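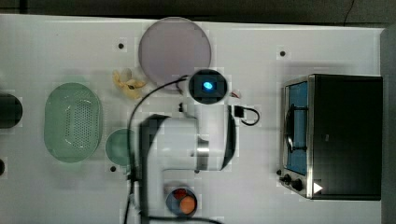 News from the Clonddale Seed and Plant Swap

Well, what a spring we have had, and what a muddle of a start to the summer. I sat down to write this after the last of the frosts (or what I very much hope was the last of the frosts) and then the beans needed putting in, and then my sister came to stay, and so you are getting it rather later than I promised at the spring swap. I am sorry to those of you who rang to ask if you had dropped off the list. You haven't, it was only me.

First, the swap itself. We had 309 packets of seed on the tables when the doors opened and 43 left when we swept up, most of them beetroot. I don't know what it is about beetroot. Everybody saves it, everybody brings it, and then everybody walks past it to get to the tomatoes. If you would like some, there is a shoebox of it at my house and you are welcome to come and help yourself, just knock loudly as I am usually at the far end of the garden and the bell has been temperamental since the winter.

The tomatoes went in the first few minutes, as they always do. Several of you asked for the name of the small yellow one that Viorica Angelovski brought, the one with the slightly pointed end, and I have now been able to ask her. She doesn't have a proper name for it. Her mother-in-law grew it against a wall for years and called it something that translates more or less as "the little lamp", so that is what we have been writing on the packets. It is a cordon type and gets very tall indeed, mine went right up to the greenhouse roof last year and started coming back down again, and it does need its side shoots taking out or you end up with a jungle. The flavour is lovely, quite sharp early on and then sweeter by September. Viorica asks that anyone who grows it keeps back seed from their best two plants and brings some to the autumn swap, as she gave away nearly all she had.

For those who haven't saved tomato seed before, it is a messy job but an easy one. Pick a really ripe fruit, riper than you would want on your plate, and squeeze the seeds and jelly into a jam jar with a splash of water. Leave it on a windowsill for three days or so. It will smell, and it will probably grow a bit of a skin on top, and that is quite all right. Then tip it into a sieve, rinse it well under the tap and spread the seeds on a plate to dry. I used to put them on kitchen paper until I got fed up with picking bits of paper off every single one. A china plate is much better. Label it straight away! I have a saucer here from two summers ago that could be anything.

Beans and peas are easier still and I would urge any beginners to start there. Leave a few pods on the plant until they are brown and papery and rattle when you shake them. If it looks like rain for a week, pull up the whole plant and hang it in the shed. The one thing to watch is runner beans, which cross with each other at the drop of a hat, so if your neighbour is growing a different sort you may get some surprises. French beans mostly behave themselves. Squashes and courgettes don't behave at all, and I would ask you, kindly, not to bring home-saved squash seed to the swap unless you have pollinated the flowers by hand and taped them shut. We had an unfortunate business with some so-called butternuts the year before last which came up as something like a green football, and tasted of nothing, and three households had given over half a bed to them.

Now to the Bramdale pea, which I know some of you have been waiting to hear about. You may remember that we were given a twist of paper with ten old peas in it when the Trevano allotments were cleared, and that the writing on it said only "Bramdale, tall, good". We had no idea how old they were. Ningsih Nugroho very bravely took them on, soaked them overnight, and sowed them in a length of old guttering on her kitchen sill. Four came up. One was had by a slug on the very first night outside (I could have wept when she told me), but the other three grew away well and gave her a decent crop, and she didn't eat a single one of them, which shows more strength of character than I have got.

From those three plants she has dried 233 peas. They are a dimpled, greenish grey sort of pea, larger than I was expecting, and the flowers were two shades of purple and very pretty. Ningsih says the plants were taller than her fence and would have liked more to climb up than she gave them. We have decided between us to keep a good part of the seed back in case of a bad year, and to share the rest out in small lots among members who have grown tall peas before and who have room for them. If you would like to be one of the growers, please tell me or Ningsih before the end of July so we can sort out who is having what. You would need to grow them on for seed the first year and return some of it, and I am afraid that does mean keeping your hands off them at teatime.

If anybody reading this had a plot at Trevano in the old days, or had an aunt or an uncle who did, do please ask in the family whether the name Bramdale means anything. I had wondered if it was a house. One member thinks it might have been a nursery, and another is quite sure it was a surname and that he was at school with one of them. It would be a lovely thing to know.

On to slugs, since I have mentioned them. It has been a dreadful year. I have tried the lot: beer, grit, wool pellets, crushed eggshell, going out at ten at night with a torch and a bucket. The torch and bucket did the most good and was also the most unpleasant. What has helped more than anything is keeping young plants in their pots for a fortnight longer than feels right, so that they go out with a bit of stem on them, and watering in the morning so the ground isn't damp at dusk. I have also been putting a few of the outer lettuce leaves down as a sort of offering at the far end of the bed and collecting up whatever gathers underneath. My grandson has been paid by the slug and has done very nicely out of it.

A word about the plant table. We are always glad of spare seedlings, but please do bring them in something that can stand up by itself. At the spring swap there were a good many leeks wrapped in wet newspaper and by the middle of the morning they were a sorry sight. A yoghurt pot with a hole in the bottom is perfect. It also helps enormously if you can write the variety on the pot and not on a separate list – the list went missing before the kettle had boiled, and we had a whole tray of brassicas that people had to take on trust. I took two. One is certainly a cabbage.

We could do with more flowers too. There was a nice bit of calendula, and some honesty, and a very generous bag of hollyhock seed in mixed colours, but we had several people ask for sweet peas and cornflowers and there were none to be had. If you are growing either this summer, leave a few to go over at the end and put the seed by for us in a paper envelope. Paper is best, as seed that isn't quite dry will go mouldy in plastic.

Lastly, the autumn swap will be at the Entili Rooms as before, doors at two o'clock, with tea and cake from half past. Come at one if you can help put the tables out. Bring whatever you have, even if it is only a pinch of something in an old envelope, and bring a pen that works, as we never seem to have enough. If you can't manage the hill, let me know and I will see who is driving up from your end of Clonddale.

I had meant to put in the recipe for green tomato chutney that was going round at the last one, but I can't lay my hands on it just now. It will be in the next newsletter, along with the list of what we are short of. In the meantime, do keep an eye on your broad beans as the blackfly has started on mine already, and if you pinch out the tops you can cook them like spinach with a bit of butter.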